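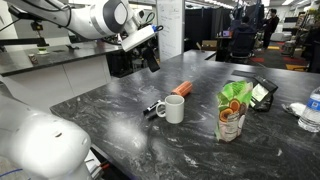

Re: sealing a dark stone worktop

gerkalel
Misby quoted me 400 to seal ours. Is that normal?

Belmiro Leitão
For 400 I'd want it sung to. Buy a tin, wipe it on, leave it 10 minutes, buff it off.

vilela_6
Disagree. I did mine myself and had smears until February.

Belmiro Leitão
Did you buff it?

vilela_6
Define buff. 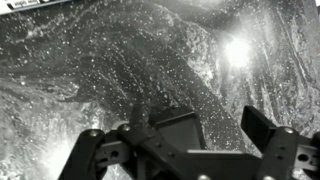
Dark stone, pale veins, glare from the light

gerkalel
So 2 votes, no answer. Does lemon juice still mark it once sealed?

vilela_6
Yes. Ask my gin shelf.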